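메뉴 홈 | 글 목록 | 태그 | 방명록 | 소개

시뮬레이터에서 접촉이 튀는 문제, 그리고 손끝 목표를 다시 잡은 이야기

2019년 7월 20일
공유 3 댓글 2

지난 글에서 양손 제어 스택을 갈아엎는 중이라고 썼는데, 그 뒤로 한 일을 정리해 둔다. 나중에 내가 다시 찾아볼 용도라서 친절하지는 않다.

우리 쪽 코드는 크게 두 덩어리다. 위쪽은 파지 계획을 하는 Oltitz, 아래쪽은 관절 명령을 내는 Woltitz. 이름이 비슷해서 회의 때마다 헷갈리는데 바꿀 시기는 이미 지났다. Oltitz는 물체 자세와 형상을 받아서 손목 목표와 손끝 목표를 내놓고, Woltitz는 그걸 역기구학으로 풀어서 임피던스 제어기에 넘긴다. 둘 사이의 메시지 형식은 2월에 한 번 고정했고 그 이후로는 필드 하나만 추가했다.

문제가 된 것은 부드럽거나 가벼운 물체였다. 컵이나 상자는 잘 되는데, 빵처럼 가볍고 모양이 울퉁불퉁한 메시를 놓으면 손끝이 닿는 순간 물체가 옆으로 튀었다. 실물로 하면 안 튈 거라고 생각해서 한동안 무시했는데, 시뮬레이션에서 모은 궤적으로 정책을 학습하려면 무시할 수가 없다. 튀는 궤적이 섞이면 정책이 물체 근처에서 머뭇거리는 버릇을 배운다.

처음에는 시간 간격을 의심했다. 물리 스텝을 2밀리초로 낮추고 다시 돌렸다. 튀는 빈도는 줄었지만 없어지지 않았고 배치 하나 도는 시간만 길어졌다. 그다음에는 접촉 강성을 낮췄다. 이번에는 손가락이 메시 안으로 파고들었다. 파고든 상태에서 손을 들면 물체가 손가락에 붙은 것처럼 따라 올라오는데, 성공률 숫자는 오히려 좋아진다. 이런 숫자는 믿으면 안 된다. 강성은 원래 값으로 되돌렸다.

Fasil Alemneh가 충돌 메시를 확인해 보라고 해서 열어 봤다. 렌더링용 메시는 굴곡이 살아 있는데 충돌용은 볼록 껍질 하나로 뭉개져 있었다. 초승달 모양 물체를 볼록 껍질로 감싸면 안쪽의 오목한 부분이 다 채워진다. 화면에서는 손끝이 아직 빵에 닿지 않았는데 물리 엔진은 이미 닿았다고 판단하고 밀어낸다. 계획기는 렌더링용 메시에서 뽑은 점군을 보고 있었으니, 계획기와 물리 엔진이 서로 다른 물체를 다루고 있던 셈이다.

볼록 분해를 다시 돌려서 조각을 8개로 나눴다. 더 잘게 나누면 모양은 좋아지지만 접촉점이 늘어서 솔버가 느려진다. 8개면 오목한 부분이 대충 살아나고 속도도 참을 만하다. 같은 스크립트로 물체 목록 전체를 다시 구웠다. 76개를 다 처리하는 데 점심시간 정도 걸렸다. 손잡이가 얇은 물체 몇 개는 분해 결과가 이상해서 따로 빼 두었다. 이건 손으로 고쳐야 한다.

받침류는 또 다른 문제였다. 엮어서 만든 받침은 구멍이 많아서 제대로 분해하면 조각 수가 끝없이 올라간다. 어차피 받침의 역할은 위에 있는 것을 떠받치는 것뿐이라 납작한 원통 하나로 근사했다. 대신 손가락이 고리 사이로 들어가는 동작은 이 모델로는 나올 수 없다. 지금 과제에는 필요 없으니 넘어간다.

충돌 메시를 고치고 나니 튀는 현상은 거의 사라졌는데, 이번에는 접근 동작이 거슬렸다. Oltitz가 손끝 목표를 물체 표면에 바로 찍어 놓기 때문에 Woltitz는 마지막까지 속도를 줄이지 않는다. 그래서 목표를 두 단계로 나눴다. 먼저 표면에서 조금 떨어진 점까지 위치 제어로 가고, 거기서부터는 강성을 낮추고 법선 방향으로 천천히 다가간다. 접촉력이 문턱값을 넘으면 그 자리에서 멈추고 다음 단계로 넘어간다. 교과서에 나오는 방법이고 새로울 것은 없다. 진작 이렇게 할 걸 그랬다.

문턱값은 손가락마다 따로 둔다. 처음에는 하나로 통일했는데, 손가락을 모은 자세에서는 인접한 손가락끼리 닿는 힘이 섞여 들어와서 물체에 닿기도 전에 멈춰 버렸다. 자기 충돌 쌍을 접촉력 합산에서 제외하는 코드를 넣고 나서 해결됐다. 이 버그는 로그만 봐서는 안 보인다. 접촉 쌍 이름을 같이 찍어야 보인다. 비슷한 것을 하는 분이 있다면 처음부터 이름을 찍어 두는 편이 좋다.

확인은 조리대 장면에서 했다. 물체를 일부러 구석이 아닌 가운데에 두고 오른손만 접근시키는 조건이다. 왼손은 대기 자세로 들어 둔다. 대기 자세도 그냥 정하면 안 되고, 반대쪽 손의 작업 공간을 침범하지 않도록 계획기에 제약으로 들어가 있다.
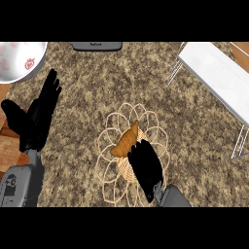 시뮬레이터 화면. 오른손 손끝이 크루아상 아래쪽 가장자리에 닿은 순간, 왼손은 들어 둔 상태.

이 장면은 주변에 물건이 여럿 있어서 인식 쪽을 시험하기에도 괜찮다. 조리대 상판이 얼룩덜룩한 화강암 무늬라 색만 보고 분할하면 노릇한 빵과 상판이 섞이는 경우가 생긴다. 깊이를 같이 넣으면 나아지지만, 빵과 받침은 높이가 이어져 있어서 깊이만으로도 경계가 깔끔하지 않다. 지금은 분할 결과에 메시를 정합해서 자세를 구하고, 정합 오차가 크면 그 프레임을 버린다. 버리는 비율이 아직 높다. 손이 물체를 가리기 시작하면 더 높아지는데, 그때는 마지막으로 믿을 만했던 자세를 유지하고 접촉 정보로 보정하는 쪽으로 가려고 한다. 이 부분은 Carmela Paredes가 필터를 짜고 있고 나는 접촉 쪽 인터페이스만 맞추면 된다.

도구 쪽에서 하나 더. 궤적 재생기에 접촉 표시를 넣었다. 원래는 관절 값만 되감을 수 있었는데 이제 접촉점과 힘 벡터를 겹쳐 볼 수 있다. 기본은 꺼져 있고 설정에서 켜면 된다. 켜면 재생이 눈에 띄게 느려지니까 긴 궤적은 구간을 잘라서 보는 것을 권한다. 파일 형식이 바뀌어서 예전 궤적에서는 접촉이 비어 있는 것으로 나온다. 변환 스크립트는 만들지 않을 생각이다. 다시 돌리는 게 빠르다.

남은 일은 이렇다. 손잡이가 얇은 물체의 충돌 메시를 손보는 것, 접근 속도를 물체 질량에 따라 바꾸는 것, 그리고 양손이 동시에 접근할 때 문턱값 판정 순서를 정하는 것. 마지막 것은 생각보다 까다롭다. 한 손이 먼저 닿아서 물체가 밀리면 다른 손의 목표가 이미 틀린 값이 된다. 먼저 닿은 손을 고정하고 다른 손의 목표를 다시 계산하는 방법을 우선 해 보고 있는데, 재계산이 늦으면 그 사이 손이 멈칫한다. 재계산 주기를 올리면 이번에는 정합이 못 따라온다. 다음 글에서 결과를 적겠다.

댓글 2

Gerrit Bosman
볼록 분해 조각 수를 물체마다 다르게 두지는 않나요? 저희는 부피 오차 기준으로 자동으로 정하고 있습니다.

글쓴이
지금은 전부 같은 값입니다. 부피 오차 기준은 해 볼 만하네요. 얇은 손잡이 쪽에 먼저 적용해 보겠습니다.

이전 글 | 다음 글 | 목록 | 맨 위로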